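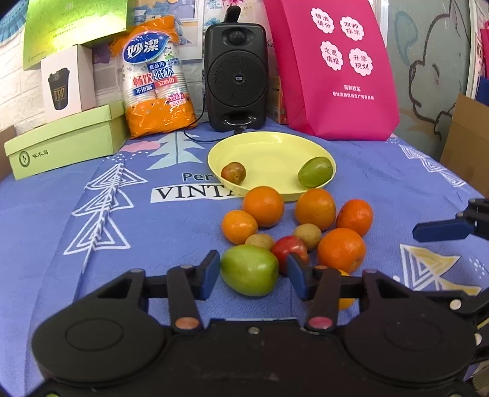

Camera exposure on a hand-held two-finger gripper: fixed or auto?

Asmaa Cherkaoui

I'm comparing two wrist cameras for a pair of hand-held grippers, one per hand, both with blue finger pads. Camera A is locked at 300 lux settings from our bench. Camera B runs auto exposure. The test task is moving fruit onto a plate. On a patterned blue cloth the pads lose contrast against the background, and my pad segmentation drops out when the fingers are spread wide on either side of the green apple. It holds up better over the oranges. Segmentation is a plain hue threshold. Would you lock exposure on both cameras, or change the pads first? Controller is the Skustow, firmware 7, if that matters.

Alper Canpolat

Lock both. With auto exposure, a pale plate entering the view pulls the whole image down and your threshold moves with it. Set shutter and gain by hand, and lock white balance too. People forget white balance, and for a hue threshold it matters more than shutter. I log 400 samples per setting before I compare anything. Fewer than that and grip-to-grip variation swamps the camera difference.

Locking won't fix blue on blue. Either swap the pads for a color that is absent from the cloth and the fruit, or stop using hue and take finger width from the linkage encoder if yours has one.

Rhona Dow

had same problem, changed the cloth. plain gray. done in 5 min

Wulan Wattimena

Changing the cloth only moves the problem to the next table. I'd keep the pattern for testing and put a small printed marker on each finger, below the pad, where the fruit won't cover it. Read the opening from the marker spacing. Check that both markers stay in view at full spread, and at full close as well. On the Skustow, confirm that the camera and controller clocks agree before blaming exposure. Mine drifted over a long session and it looked exactly like segmentation dropouts.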